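Local Reporting and the Right of Reply

Readers of this blog will be aware that the Wirndale Courier and the Cenley Advertiser have shared a single newsroom for the past 3 years. The arrangement was presented at the time as a means of protecting both titles. I wish to set out some observations on one consequence of it, which is the handling of complaints and corrections.

Under the former system, each newspaper printed its corrections on page two, in a fixed position, under a plain heading. A reader who had been misquoted, or whose business had been wrongly named in a court report, could expect the matter to be put right in the same place each week. Since the merger, corrections have been published online only. They are attached to the foot of the original article and are not listed anywhere else on the site.

I wrote to the publisher, Halim Regional Media, in July to ask whether a separate corrections page might be restored. The reply was courteous. It stated that amending the article itself was the most direct way of reaching those who had read it. I accept that this is true of a reader who returns to the article. Very few do so, particularly where the story concerned a planning meeting or a parking scheme.

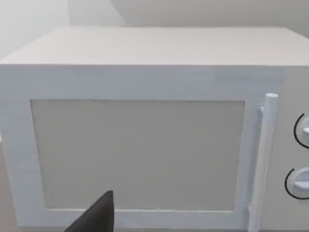

What the archive shows

In order to form a fair view, I went through 151 articles published by the two titles under the local government heading. Of these, 77 carried a note at the foot stating that the text had been updated. In 40 of those cases the note gave no indication of what had been changed. It might have been a spelling mistake, or it might have been the figure on which the whole report rested. The reader has no means of telling.

I do not suggest that anything improper has taken place. The reporters concerned cover a wide area, attend evening meetings in two towns and are expected to file before they go home. Errors will occur under those conditions, as they did when the newsrooms were separate. My concern is with the record that is left behind. A library copy of the old Courier can still be read alongside the correction that followed it. An altered web page replaces the earlier version entirely.

The position of those written about

The right of reply deserves separate mention. The Trodar housing scheme was the subject of a series of reports in both titles, and residents who disputed the account given of their public meeting were invited to leave a comment beneath the article. Comments on the site close after a short period and are removed when an article is archived. A letter to the editor, by contrast, was printed, dated and kept. The letters page now appears in the Saturday edition only, and it is shared between the two towns.

Suggested changes

I have put the following points to the publisher in writing.

Each update note should state what was altered and when.

A list of corrections should be kept on one page, with a link from the front of both sites.

A correction to a printed report should also appear in print, in the next available edition.

Letters replying to a named report should be linked from that report for as long as it remains online.

None of these would require additional staff, and the first could be adopted at once. I have been told that the proposals will be considered when the joint editorial guidelines are next reviewed. Any response I receive will be published on this blog in full, and readers who have sought a correction from either title are welcome to write to me through the contact page.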